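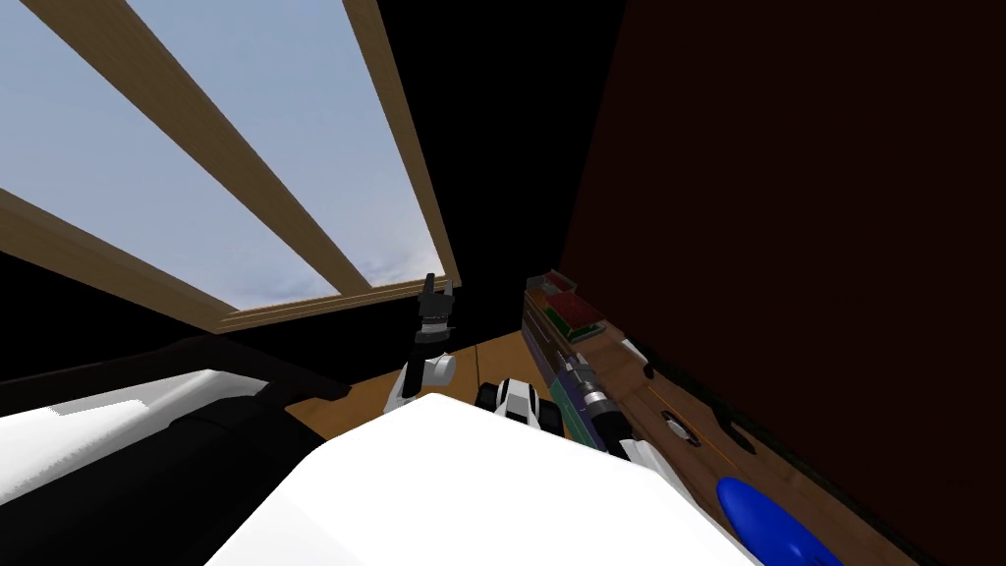
For Idrisa Gachanja the question is badly put. Asking whether machines can do chores yet is like asking whether they can do sport, and the answer depends on which one, in whose house, and who has to fix it afterwards.

Marcela Pešek had heard the objection before I put it to her. "He's right, but people still want a yes or a no," she said. "For tidying a shelf in a room the system has been trained on, I'd say a qualified yes. For your shelf, no."

Pešek runs household task evaluation at Tenadmont, where nearly all of the early work is done in simulation. A two-armed robot is put in a furnished room and given an instruction of the sort you would give a teenager: clear that, open this, put those away. The room can then be reset and the same job run again with the light changed or the furniture shifted.

The current set has 427 trials in it. I asked what counts as a pass.

"The object ends up where it was asked for, nothing else has been knocked over, and it's done inside 5 minutes," she said. "The last one gets argued over. A person would do most of these in a few seconds. But if you're at work while it happens, do you care?"

Drawers and cupboards take up more of her week than she would like. The difficulty, she said, is less in the gripping than in what follows. A hand that has hold of a bar has to move along the path the hinge or runner allows, and it doesn't know that path beforehand. 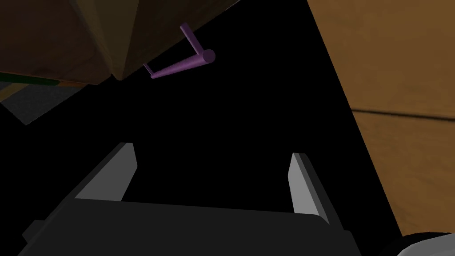

A pull that is slightly off line loads the wrist, the controller reads the load as a collision, and the arm stops. Loosen the threshold and the arm stops less often but will also drag a cabinet. "In simulation the cabinet doesn't mind," Pešek said. "At Dernow they had real kitchen units for a while, and the units minded."

Dernow is the partner site, where policies that do well in the simulator are tried on hardware. The drop in performance between the two is the figure she watches. She wouldn't give it to me for publication, but said it was smaller than it had been last September and still too large to sell anything on.

Friction is one cause. Simulated drawers slide much the same way each time, while real ones swell in damp weather and stick at one corner. Reach is another, particularly with long, low furniture against a wall, where the body has to be placed well before either arm is any use.

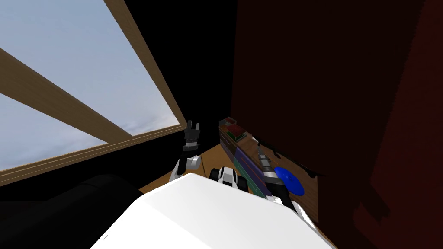

Both arms raised, one toward the window and the other at the shelf. Simulated living room, Tenadmont.

"Two arms sounds like twice the robot," she said. "Mostly it's twice the planning. One arm working on a shelf takes away space from the other, and the planner has to know that before it commits."

Gachanja, who looks after automation on the packing floor at Koech, came at it from the other end. His machines do 2 jobs, carton erecting and pallet wrapping, and they do them all shift. He has looked at general-purpose arms for the returns bench and decided against them for now.

"Returns is the closest thing I've got to housework," he said. "Every parcel is a different mess. A person opens it, looks, and knows. I'd need a machine to be right nearly every time, because the one it gets wrong stops the bench, and then I've got someone standing beside a robot waiting for it to need help."

Would he trial one? Yes, if the supplier carried the downtime. None so far has offered.

Pešek thought that reasonable. Her own guess is that shop-floor sorting will come before home tidying, as the bins stay put and somebody trained is within earshot. She has no robot at home. I asked what she would give one to do first, and she said the dishwasher, but only the unloading, and only the bottom rack.

Comments

Grunden_reader
Unloading is the easy half. Call me when it can scrape a lasagne tray.

pwhit
Would have liked the failure rate broken down by task. An overall pass mark hides a lot if half the trials are picking up blocks.

Tamsin
We had the wrist-load problem with a palletizer. Ended up changing the handle on the gate instead of the software. Cost 6 dollars.

Related
Why the returns bench is still staffed by people
Grunden: inside a warehouse that took its arms out
Drawer runners, hinges and other small obstacles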